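December, half past ten at night, and I should be asleep, but I've got to get this down while I'm still buzzing.

Doaa Kamel rang after supper to ask whether I still think machines will be doing our washing within my lifetime. I said yes before she'd finished the question! She laughed at me. She has watched the Fokurau clip as well, the one where the arm folds a towel, and all she saw was how long it took. What I saw was the moment it lost a corner, went back and found it again. Three years ago the Gakivier machine at Brekcombe couldn't find a corner at all. It just pawed at the cloth like a cat and then stopped, and Ehab Zaki had to switch it off and on again while we all stood there eating biscuits.

So I've been looking at my own chores differently all week. Sweeping is more or less solved, if you keep your floor clear (I don't). Washing up is halfway there. On the shop floor it's further along than people think. Nives Fabbri says the stockroom arm at Younis shifts 500 boxes in a shift and only calls for help when the tape has come loose. But a box is a box! It has the same six sides in the morning as it had at night. A jumper has no sides at all. Pick it up by the sleeve and it's a different shape, put it down and it's another one again.

That's what I love about clothes as a problem. A heap by a bed, light blue and mustard and dark red all in together, and you or I would just reach in without a thought. A machine has to decide where one thing stops and the next begins, and then get hold of one layer and leave the rest. 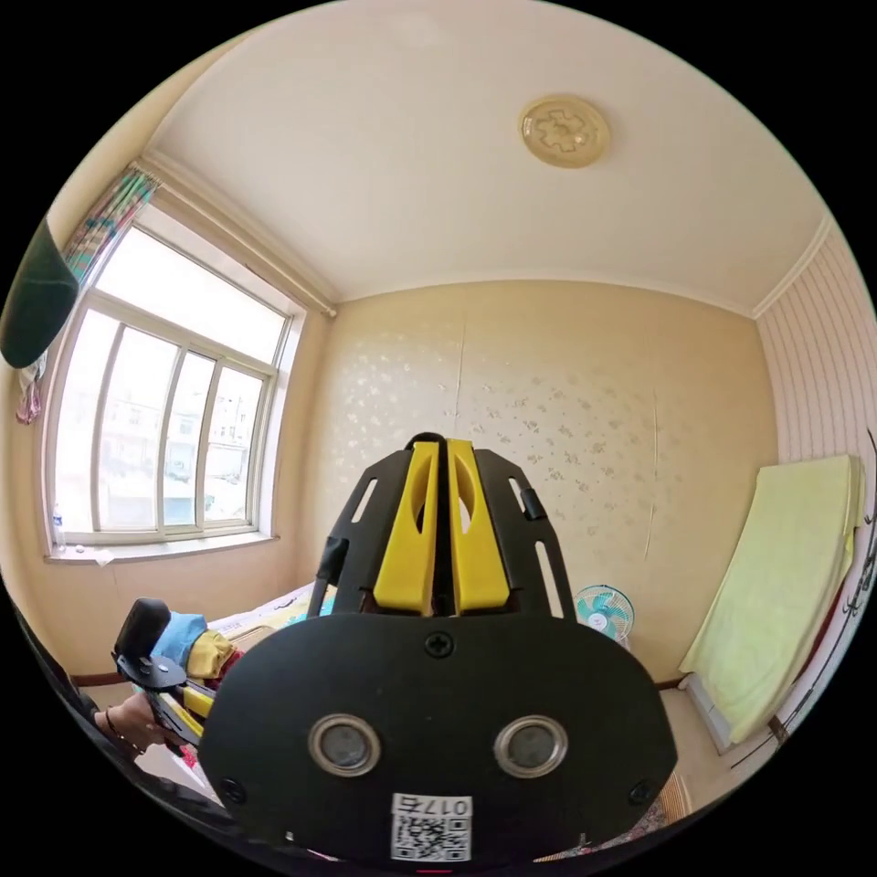 Two fingers might be enough, I think, if there are two hands. I tried it tonight with thumb and forefinger only, on my own pile, and managed 4 shirts and a pillowcase in 20 minutes. Dreadful folding, but folding! The socks beat me. Tarek Lahlou came in halfway through, watched for a bit and went off to make tea.

Must ask Naima Ait Brahim if she still has her notes on fitted sheets. And buy pegs.

Contact | Copyright, all rights reserved | Back to top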